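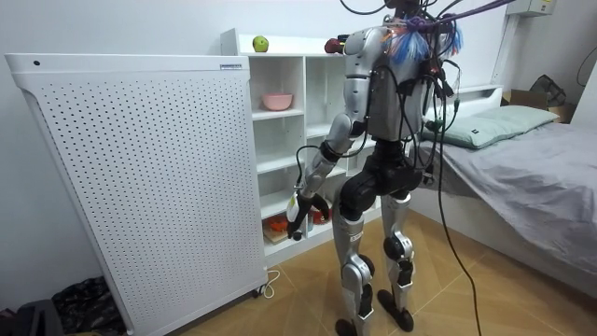

Contra las cajas con tapa

Llevo 10 años viviendo en dormitorios pequeños y he llegado a una opinión que en casa no todos comparten: en un cuarto de ese tamaño, lo que mejor funciona es una estantería abierta, blanca si puede ser, apoyada en la pared del fondo. Ni armario con puertas ni cajas apiladas debajo de la cama.

El argumento habitual contra los estantes abiertos es el polvo. Es cierto que cogen polvo. También lo cogen las cajas, por dentro y por fuera, pero como no lo vemos no lo limpiamos. En un estante abierto paso un trapo en dos minutos cuando veo que hace falta. Con las cajas de tapa de Wavero, que compré en octubre, tardaba media tarde, y al final las dejaba como estaban.

El segundo argumento es el desorden a la vista. A mí me parece una ventaja. Una puerta cerrada permite guardar cosas que no se usan durante años. Cuando quité la del armario viejo encontré dos cargadores de un teléfono que ya no tenía y una factura de 79 euros de una lámpara que devolví.

Los huecos de abajo merecen un comentario aparte. Casi todo el mundo los llena con lo más pesado y se olvida de ellos, porque hay que agacharse. Yo pongo ahí lo que uso a diario y dejo arriba lo de temporada. Se discute mucho este orden, y entiendo que a quien le duela la espalda no le convenga.

Luego está el suelo. En una habitación pequeña conviven la cama, la estantería y casi siempre algún aparato alto, un calefactor o un purificador, que necesita aire alrededor. Si además hay cajas, no queda sitio para ponerse de pie delante de los estantes, y ordenar se convierte en mover bultos de un lado a otro. Antes de comprar nada conviene medir ese espacio.

No hace falta gastar mucho. La mía es una Riltis de segunda mano, con un arañazo en un lateral. He visto composiciones cerradas a medida por 3000 euros y no creo que guarden mejor una pila de jerséis. Las cajas las regalé y en su sitio he puesto el cesto de la ropa.

27 de mayo de 2020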